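Where Does the Electricity Go at Night?

Your house uses electricity all day and all night. The refrigerator hums while you sleep. The street lights come on when it gets dark. But the wind does not always blow, and the sun goes down every evening. So how does a town that gets its power from wind and sun keep the lights on?

The answer is storage. Storage means saving energy when there is plenty of it and using it later.

Saving electricity is harder than it sounds

You can save water in a bucket. You can save apples in a cellar. Electricity is different. It has to be used almost at the same moment it is made. To save it, you first have to turn it into some other kind of energy. Later you turn it back.

There are several ways to do this. Two of the most common are moving water uphill and charging a battery.

Moving water uphill

Think about carrying a heavy backpack up the stairs. It takes work to get it to the top. If you let go of it, it falls. The work you did to lift it comes back out as movement.

Pumped storage does the same thing with water. You need two lakes, one high and one low, with a big pipe between them. When there is extra electricity, pumps push water from the low lake to the high lake. When people need electricity, a gate opens and the water rushes back down. On its way it spins a wheel called a turbine. The turbine turns a generator, and the generator makes electricity.

The town of Dravell has a storage plant like this on the hill behind it. The upper lake is called Macapagal Pond. It is 766 feet above the lower one. Ronaldo Cabanatuan works in the control room there. On a windy night he runs the pumps, and by 6 in the morning the pond is close to full. At supper time, when everybody is cooking, he lets the water down again.

You do not get back everything you put in. Some energy is lost when water rubs against the inside of the pipe, and some turns into heat in the machines. For every 100 units of electricity the Dravell pumps use, the plant gives back about 81. The other 19 are lost.

Batteries

Not every town has a hill. Batteries work on flat ground.

A battery holds chemicals. When you charge it, electricity pushes tiny particles from one side of the battery to the other. When you use it, the particles move back, and electricity flows out through the wires. A flashlight battery and a giant battery follow the same basic idea. The giant one is made of many small ones joined together.

At Illinus, the batteries sit in 40 metal boxes, each as long as a school bus. Fans keep them cool. Nestor Layug checks the temperatures every day, even in January, as batteries can warm up while they work.

Your body stores energy too

Plants use sunlight to make sugar. They keep some of it in their fruit, their seeds and their roots. When you eat, your body takes in that energy. It uses part of it right away and saves part for later. The energy in your lunch started out in the sun.

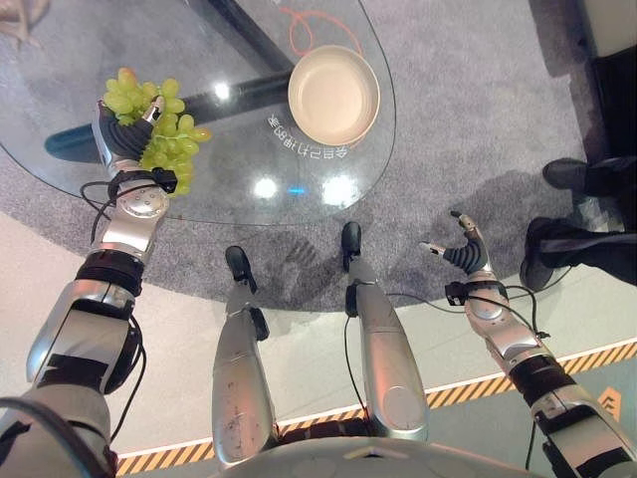
Grapes get their sweetness from sugar, which is stored energy.

Try it yourself

You need a rubber band and a toy car. Ask a grown-up before you start.

1. Loop the rubber band around the legs of a chair.
2. Push the back of the car against the band until it stretches.
3. Let go, and mark where the car stops.
4. Do it again, but stretch the band a little more.

Your arm did the work. The band stored it. Did the car go farther the second time?

Words to know

Turbine: a wheel that spins when water, wind or steam pushes on it.
Generator: a machine that turns movement into electricity.
Reservoir: a lake used to store water.
Charge: to put energy into a battery.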